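Chore notebook, Cloltidau bench — March
Entry by Ekow Ankrah, with Ye-ji Han's notes from the afternoon folded in

Task family: clear the table. Picked over dishes and laundry because the motions are short and we can reset in under a minute. The question from Hae-won remains the one on the whiteboard: would a person let this thing tidy their desk without standing over it. My answer as of 14:00 is no, but the reasons have shifted since last entry.

Status of policy trained on the Orkness set (800 episodes):
Bottles: fine when upright. On their side, fine if the neck points away from the wrist, poor otherwise. It tries to close on the cap and the body rolls.
Phones: will not commit. Approaches, hovers, backs off. Same behavior as before the retrain.
Cups: solved as far as I care.
Paper: bad. 30 trials, 5 clean pickups. One more was lifted by friction against the table and then dropped, which I am scoring as a fail over Bok-nam's objection.

Paper is where the effort goes now. A flat sheet gives the fingers nothing to get under. People solve it without thinking: one finger holds the near corner, the other pushes until the sheet buckles, then pinch. Or they slide it to the edge of the table and take the overhang. Both need two contacts doing different jobs, and our old demos are nearly all single-hand. The policy cannot learn a bimanual trick it has hardly seen.

So: new demos, handheld grippers, both hands, flat paper only as the target. Leave the usual clutter on the table. Arben wanted a bare surface for the first batch. I would sooner keep the clutter in, having been burned by the Baridus run, where everything worked until somebody put a pen down.

Protocol, current version:
1. Start the timer before touching the target.
2. Approach from both sides, fingers low.
3. Buckle or slide, operator's choice, but say which one aloud.
4. Lift, hold, set down at the drop point.
5. If the sheet tears, keep the recording and tag it. 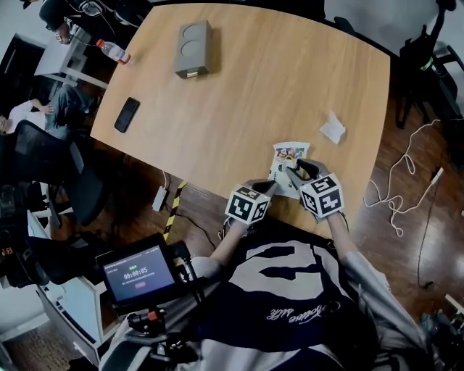

Ye-ji's complaint about the fingers is fair. The tips are curved and meet well on a bottle, but on a flat item the curve keeps the contact patch small and you end up pressing harder than you want. She suggests a thin lip on one finger only. I can print that. It would have to go on both sides of the pair, handheld and robot, or the demos stop transferring.

Tissue is a separate case and I would like it out of the paper category. Once crumpled it has height and can be grabbed from almost any angle. Lumping it in flatters the score. Hae-won to split the labels.

Time per item matters too. A human clears a desk this size faster than our arm plans its first grasp. Median on cups is 29 seconds. Acceptable overnight in an empty office, not with someone waiting to sit down.

Open:
— lip geometry, first print in the softer material
— ask Akpalu whether their sliding demos can be converted
— phone hesitation, look at reflections before blaming the data
— agree with Bok-nam on what counts as a lift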